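The Red Box and What Goes Around It
May 10, 2021
14 shares | 3 comments

I finished the red box. I started it in November and put it away for most of the winter, so the actual working time was short. A few people asked about it after the last post, and these are my notes on how it went together and on the other things that share the table with it.

The box is a cube. The frame is light wooden strips along the edges, and the sides are red fuzzy panels set inside the frame. The strips came from Yurchenko, the lumber place at the south end of Buldale. They sell the offcuts by the bundle, and a bundle is enough for two boxes if you don't waste any. I wasted some. I cut the first four uprights a little short and had to do them over.

Sanding took one evening. I used 400 grit at the end, finer than a box like this needs, but it was what I had left from the bookshelf. I didn't stain or varnish the strips. The red is strong enough and I wanted the wood left pale next to it.

The panels were the slow part. The material is fuzzy and it grabs at the blade, so a long cut wanders. I ended up making each cut in two short passes from opposite ends, with a steel ruler clamped down. The glue was Etach, the thick kind in the white tub. It doesn't soak through as long as you put it on the wood and keep it off the fabric. I put too much on one panel and had to throw that panel out. The rest I left under books overnight.

Materials for the box came to just under 50 dollars, counting the glue, with plenty of glue left.

The cup is a plain red plastic one with a white rim. I put a strip of blue tape low on the side so I can tell it from the others that come out of the same sleeve. It has a marker in it, blue with a red tip at the top. I used to leave markers lying on the table and they rolled off. A tall one leans over to the side in a cup like this, and an empty plastic cup is light, so it will go over if you bump it. Under the cup I keep a flat orange-red pad, spongy, with lumpy edges. It started out as a scrap. I meant to trim it into a neat circle and never did. It grips the table well enough as it is.

The blue bowl is from Wurwood, the secondhand shop. It has two small handles, one on each side, flat and rounded like ears. I went in for a lamp and came out with the bowl. It is light blue all over and a little shallow for soup, but it's a good size for screws, pegs, the caps that come off glue bottles, or whatever else I have out. The handles are useful if you are moving it with things in it. I have looked for a second one since then and haven't found it.

The board has a round hole drilled through it. I drilled the hole with a spade bit, going slowly, with scrap clamped underneath so the back wouldn't splinter. The wood has marks and smudges on it and I've quit trying to sand them out. They come back. There is a red strip along one edge, the same red as I wanted for the panels, or close to it. In daylight you can see they don't match. At night it doesn't matter.

If I made the box again I would cut all the strips before gluing anything and label them on the ends in pencil. I would also buy the red material in one piece. I got mine as two remnants and the fuzz ran in different directions, so two of the panels looked darker until I turned them around.

Someone wrote to ask whether I sell these. I don't. It would take me too long and I'd have to charge more than anyone should pay for a box. The dimensions are easy to work out for yourself. Pick the length you want for the edge, cut the uprights to that less the thickness of the strips top and bottom, and check everything with a square before the glue sets.

Next I want to do something about the shelf over the table. It sags.

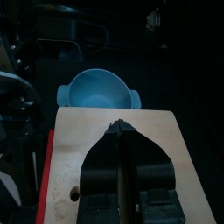
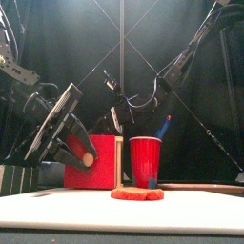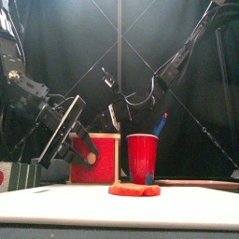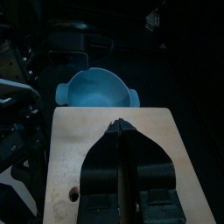
Board and blue bowl in the first and last, red box and the cup with its marker in the middle two.

© 2021 Bohdan Onyshchenko | Contact | Back to top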